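Frequently asked questions about the Lunbridge gripper build

We have been building these grippers in the shared workshop at Lunbridge for a good while now, and the same questions arrive so often (by email, over the bench, and once shouted across the car park) that it seemed kinder to write the answers down in one place. If yours isn't covered, the contact form at the bottom of the site still works, although it can be slow in August when half of us are away.

What is it, in a sentence or two?

It's a two-fingered gripper that you hold in your hand and work with a trigger, with a camera mounted on it so that you can record what the fingers get up to. The same fingers and the same camera mount fit on the end of a small arm, and the idea is that you show the job by hand first and let the arm have a go at it afterwards. We call the design Pronwood, after the first version, which had a wooden handle and gave everybody splinters. There is no wood in it any more, but the name had stuck by then and it was already on the folders.

Do I need to know anything about robotics before I start?

Not really, no. If you can follow a flat-pack instruction sheet without losing your temper and you have soldered a few joints in your life, you will manage the hand-held version very nicely. The arm is a bigger undertaking and there is a separate page for it. Please do build the hand-held one first, even if it's the arm that you have your heart set on! You learn an enormous amount about how fingers ought to move by moving them yourself, and all the parts carry over.

How long does it take to build?

The printing is the slow bit, because you'll be waiting on the printer and it will not be hurried. Once you have all your parts in front of you, a patient person can put the thing together in 10 hours, spread over a few evenings with plenty of tea. My own first one took a good deal longer than that, but I had fitted the linkage back to front and had to undo the lot, and then I did it again, so I don't think that ought to count.

What does it cost?

It depends so much on what is already in your drawers that I'm wary of giving a figure. The printed parts for one gripper use less than a full reel of filament. The camera is the dearest single item, and a second-hand one is perfectly all right provided the lens isn't scratched. Screws and inserts come to very little, especially if you can split a bag with somebody. If you're a member of the workshop, the screws are in the tub marked 43 on the back shelves and you just put something in the tin.

Which filament should I use?

Any decent PETG will do for the body. We buy Bamex because the shop down the road stocks it and we've grown used to how it behaves, and I wouldn't drive across the county for it. PLA is fine for a first attempt, but don't leave it on a car dashboard or a sunny windowsill, where the trigger guard will slowly turn into something from a surrealist painting. For the fingers we print the backbone stiff and then fit a softer pad over the face, and the pad is the part you'll be replacing, so print a few spares while the soft filament is loaded.

Why are the brass inserts worth the bother?

I resisted them for ages, I admit. You can run a screw straight into printed plastic and it will hold beautifully the first time, tolerably the second, and by the fourth or fifth you'll be standing there with a screw that goes round and round for ever. You are going to take this gripper apart more often than you think. Warm the insert with the soldering iron, let it sink in under its own weight with only the lightest push, and stop while it is still a hair proud of the surface. Then press it level with something flat and cold. Practise on a scrap piece first, as the body takes a whole night to print and it's a sad thing to spoil one.

What should I practise on?

Paper cups, every time. They're cheap and they're light, and they tell you straight away if you are squeezing too hard, which a tin of beans never will. A cup that has been gripped too firmly keeps the crease, so you have a little record of your own heavy-handedness to look back on. Start with one cup standing by itself on a clear table, then move on to lifting one away from a stack, which is a much harder job than it sounds. Nested cups cling to each other and you often come up with two.
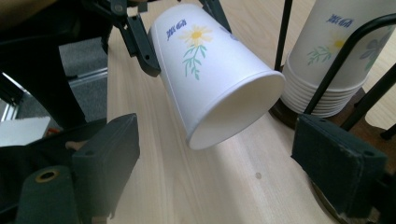

Cup held near its base over the table, with the stack in its wire holder to the right.

We like a wire holder for the stack because it keeps the cups from wandering when you nudge them with a finger, and nudge them you will. Printed cups are handy too. With a flower on the side you can tell from the recording how far a cup has turned in the grip, where a plain white one gives you nothing to go by. Do any pattern you like with a felt tip if plain ones are all you can get.

My fingers slip off the cup. What am I doing wrong?

Probably nothing very dreadful. Look at where you are gripping before you start changing the hardware. Near the rim the wall bends easily and the cup goes oval, while down by the base there's a disc of card inside to push against and the whole thing feels much more solid. Remember as well that a cup is a cone, so two perfectly parallel fingers only touch it along a rather narrow patch, and if you squeeze harder it tends to squirt out towards the narrow end like a bar of soap. Tilting your wrist a few degrees to match the slope of the wall cures it more often than not. If it's still slipping after that, wipe the pads with a damp cloth and let them dry, and if they have gone shiny, fit new ones.

The pads go fuzzy along the edges. Is that a fault?

It's wear, and it comes to all of them sooner or later. A bit of fluff along the lower edge does no harm that we have been able to find, and you can trim it with nail scissors if it annoys you. Change the pad when it starts to lift away from the backbone, or when you can feel a ridge with your thumbnail.

One finger moves further than the other. Can I fix that?

Yes, and it is nearly always the linkage. Loosen the two long screws at the back by half a turn, close the fingers gently until they meet, and hold them together while you tighten up again. If they still don't meet in the middle, take the cover off and check that both link arms came off the printer the same length. Ours once differed by a millimetre because somebody (me) had scaled one file and forgotten about the other. A touch of unevenness doesn't matter much for cups, but it matters a lot as soon as you try anything small.

Where should the camera sit?

High enough to see both fingertips and a fair amount of table beyond them. People tend to point it straight at the tips, which looks splendid until you pick something up and the object hides everything else. Tilt it forward a little further than feels right. Tighten the mount properly, mark its position with a dab of nail varnish across the joint, and check that the mark still lines up every time you begin a session. A mount that has crept round halfway through an afternoon's recording is very hard to put right afterwards.

How many recordings do I need before the arm can learn anything?

More than you would like, I'm afraid. For our first cup task we kept going until we had 2000 clips we were happy with, and we had thrown away a fair heap on the way, mostly for shaky starts and for sleeves hanging in front of the lens. The folder for that task now stands at 3153, with the later ones recorded by a whole mixture of members on different tables and in different light. The mixture seemed to help us more than the extra number did. If you've been recording everything at the same bench with the blind down, do move somewhere else for an evening before you decide that the design is no good.

Does the table matter?

A bit. A pale, matt top is the easiest to work with, and a glossy one throws reflections that can be a real nuisance. Don't fret about the odd mark or spot on the surface, or about what is on the floor beyond it. Do check that the table doesn't rock! A folded beer mat has saved many a session here.

Is the Işık light ring necessary?

No, it's an optional extra. Işık is the name we gave to the little clip-on lamp that goes round the lens, and the files for it are in the same folder as the camera mount. It's lovely to have on a dark winter evening and not much use the rest of the year. If you do fit one, turn it right down, as at full brightness it bleaches anything white and you lose the edge of the cup altogether.

Can children use it?

The finished hand-held one, yes, with somebody nearby, and they're often better at it than we are. Keep the soldering iron and the inserts for the grown-ups. The arm is another matter, and we don't let anyone under sixteen work within its reach while it's powered up, however sensible they are.

Can I change the design and pass it on?

Please do. Change whatever you like, and put a note in the folder saying what you altered and why, even if it didn't work out. Left-handed triggers would be especially welcome, as we have only the one version and it's rather stiff.

I'm stuck halfway. Can I bring it in?

Of course you can. Come along on any open evening after seven, bring all the pieces including the ones you think are broken, and bring the screws in a separate bag with a label on it. If you can't get to us, send a few photographs with the cover off, taken from the side as well as from the top, and tell us which version of the files you printed from. The version is moulded into the inside of the trigger guard, in very small letters.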